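Small Parts & Storage > Sorting and kitting > Rimmed dishes for sorting blocks by colour

kitbox_ainhoa
Member
Posts: 263
January 2020

I look after the block sets at a toy library and am rewriting the return procedure. Sets come back mixed. The current method is to tip everything on to a table and pick out by colour into cardboard tubs, which works but is slow, and the tubs hide what has gone in them.

I want to replace the tubs with shallow dishes, one colour per dish, with the rim in the same colour as the contents. A metal tray would take the unsorted blocks. Has anyone run something similar for any length of time? I am mainly interested in rim wear, depth of dish and whether a metal tray is too noisy for a shared room.

Ainhoa Cabello

greypallet
Senior member
Posts: 2712

We use Grevon dishes for beads and counters. White inside, coloured edge. The edge is a separate band pushed over the lip, so there is a join where the two ends meet. Put the join where you can see it. If it lifts, clean underneath before you press it back, or it will lift again within the week.

Depth is a matter of what you put in. For cubes I would go shallow. A deep bowl makes them pile up against each other and you cannot tell at a glance whether a stray has got in underneath.

Noise: line the tray. Thin rubber mat, cut 5 mm short on each side so that the corners don't curl up the walls.

tolworth_j
Member

I disagree about coloured rims. They are fine until a set arrives in a colour you have no rim for, and then somebody puts green in the blue dish and the whole scheme is void. We had this with the Arnaud sets, which come in seven colours. Plain white dishes and a loose card label in front of each will outlast any number of rims.

greypallet
Senior member

Cards get knocked off the table. A rim does not.

tolworth_j
Member

Then clip them on.

kitbox_ainhoa
Member

Both noted. Most of our sets are two-colour, so the number of rims is manageable. I take the point about Arnaud and would probably keep those on a separate sheet with labels.

I have settled on red and blue for the first station, with round dishes and a rectangular tray with sloping sides. Blue cubes go in the blue-rimmed dish and red cubes in the red-rimmed one.

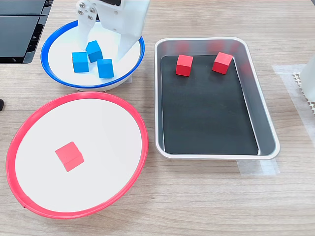
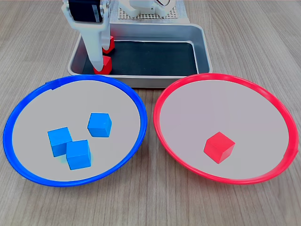
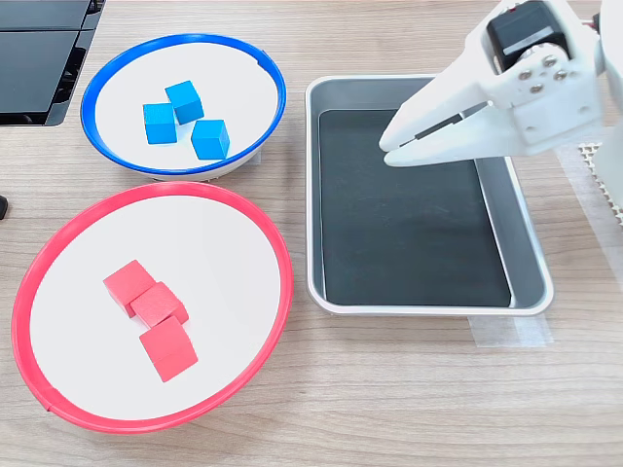 On the question of depth I now agree with greypallet. With a flat white floor a single layer of cubes stays a single layer, and a wrong colour is obvious from across the room. The drawback is capacity. A full set will not fit in one layer, so the dish has to be emptied into the bag partway through. I have written that into the procedure as a fixed step: sort, check the dish, empty, carry on.

What I have not decided is where the tray should go. To the side means a shorter reach for one hand and a longer one for the other. Behind the dishes is symmetrical, but you are then lifting every block over the rims.

mender_of_purngate
Member

Side, and let people swap it over. At Purngate we fixed ours at the back with battens and had to take the battens off by April. Left-handed helpers had no complaint about the back position as such, it was the reach. Anyone short had to lean over the dishes and caught the near rim with a sleeve.

On trays, the sloping sides are worth having. Cubes in a straight-sided tin wedge into the angle at the bottom and you end up scraping for them with a fingernail. Rounded corners help for the same reason.

tolworth_j
Member

Agreed on the sloping sides. I would still not use a black liner. Dark blue pieces disappear on it under poor light. Mid-grey is better, and it shows dust less than white.

greypallet
Senior member

Depends on the blue. A bright blue is perfectly visible on black. Navy is not. Test it with the actual blocks under the actual lamp before buying a roll of anything.

kitbox_ainhoa
Member

Our blues are all bright, so black will do for now. I will look at grey when the mat needs replacing.

One further question. The Idov cubes have a painted finish and a few of the older ones are starting to rub at the edges. Does anyone wash painted cubes, or only wipe them?

mender_of_purngate
Member

Wipe. Damp cloth, a drop of washing-up liquid, second cloth to dry, then leave them spread out in the dishes for an hour with space between them. Never soak painted wood. The grain lifts and the paint goes at the corners first.

tolworth_j
Member

Same here, except that I dry them on a rack. A solid dish holds moisture under the bottom face.

mender_of_purngate
Member

Turn them over halfway, then.

kitbox_ainhoa
Member

Thanks. I will wipe, turn once, and see how the corners look after the next round of returns. tolworth_j, if you have a part number for the clips you use on the card labels, please post it, as I will need something for the Arnaud sheet.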